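Remimora project report, part 3: what we bought and what we'd buy next time
Ginevra Amato, 23 November 2021

I took over the budget for Remimora in July, mostly by being the only one who'd opened the spreadsheet. We had £318 left for equipment, which sounded like plenty until I started looking at prices! Gerardo Bianchini (our supervisor) wanted a full shopping list before anything was ordered, so the first couple of weeks were all tabs and quotes and me ringing suppliers on my lunch break.

The big decision was the hand-held grippers. You need a pair for two-handed tasks, and I'd hoped we could get away with one good one and one cheap one. Gerardo said no, and he was right, as mismatched grippers would have meant setting everything up twice. Zunham quoted us more than the whole budget for a new pair. Phan does a student loan scheme, so we put down a deposit and kept nearly all our money for the small stuff: cables, tape, spare finger pads and things to pick up.

I'd badly underestimated the things to pick up. My first list was all boxes and mugs, and boxes and mugs are dull (sorry to whoever suggested them). We wanted soft things and awkward shapes, so I went round the charity shops in Ernurlow with a carrier bag and came back with the hat stand, which I'm still very pleased with.
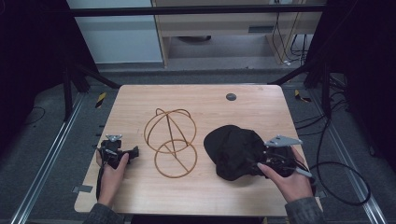 Fig. 2. Cap and wire hat stand task, one gripper in each hand.

The cap and stand between them cost less than a sandwich and they've given us more to think about than anything else on the list. A cap is soft and folds up on itself, and the stand is all thin wire with big gaps, so they ask for quite different things from your hands. If I were starting again I'd set aside a proper line for objects, say £20, and spend it in one go at the beginning.

Cables were where I went wrong. I ordered the lengths by measuring from the desk to the middle of the table in a straight line, and of course nothing runs in a straight line once you're moving your arms about. We had to reorder, pay postage twice, and wait six days in the middle of our busiest stretch. Please add slack to whatever you measure! I now lay a bit of string along the route, with someone standing at the table and reaching to both sides, and buy to that.

By the end we'd spent £303, deposit included. Gerardo has asked for a replacement plan for next year's group, so I've started one in the shared folder. Finger pads are at the top of it, then cables, then a second cap in a stiffer fabric. The Phan loan form needs signing again before the grippers can stay with us, and I've left a blank copy in the folder too.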